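Skomer Library Opens Materials Lending Collection to All Cardholders

Residents may now borrow plastics, tiles and fabric samples for school, craft and home projects
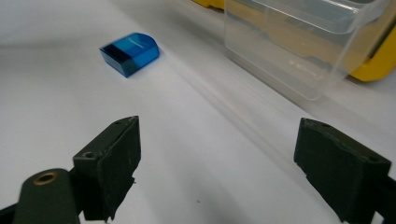 What the collection includes

The Skomer Public Library has opened its Materials Lending Collection to all adult cardholders, following a trial period limited to teachers and enrolled design students. The collection holds 699 items, among them clear and tinted plastics, floor and wall tiles, wood samples, metal finishes, woven fabrics and paper stocks. It is kept on the second floor of the Granström Building, next to the local history room.

Each item carries a catalog number and a printed card stating what it is made of, how it should be cleaned and whether it is suitable for outdoor use. The cards were prepared by library staff with help from the design department at Brondness College, which also donated a large share of the plastics.

"People come to us with a paint chip and a photograph on their phone, and they want to know how a surface will look next to a window in the afternoon," said Hiyori Nishimura, head of collections. "A book cannot answer that question. A sample they can take home for a while will answer it."

Borrowing terms

Cardholders may borrow up to two trays at a time for a period of 30 days. One renewal is allowed if no other borrower has placed a hold. Trays must be returned to the second floor desk and may not be left in the book drop, where heavier pieces could damage other materials. There is no fee for borrowing. Lost or broken items will be charged at replacement cost, which is printed on the tray label.

Borrowers under 18 need the signature of a parent or guardian. Teachers may continue to reserve full classroom sets -- these are booked by the school term and do not count toward the two-tray limit.

Changes to the catalog

The library has moved the collection's records into Arov, the same system used for books and films, so that samples can be searched by color, finish and material. Holds can be placed online or at any branch, but pickup is available only at the Granström Building for the present. Branch pickup will be considered once staff have reviewed how well the trays travel between locations.

Records for the textile samples are still being completed. Until that work is finished in March, borrowers looking for a particular fabric are asked to speak with staff at the desk.

Donations

The library will accept donations of unused samples from firms and individuals. Items should be clean, free of sharp edges and small enough to fit a standard tray. Stone samples cannot be accepted at this time owing to limits on shelf weight. Donors are asked to supply the manufacturer's material information where it is available.

A donation form and the full borrowing rules may be obtained from the second floor desk during regular library hours.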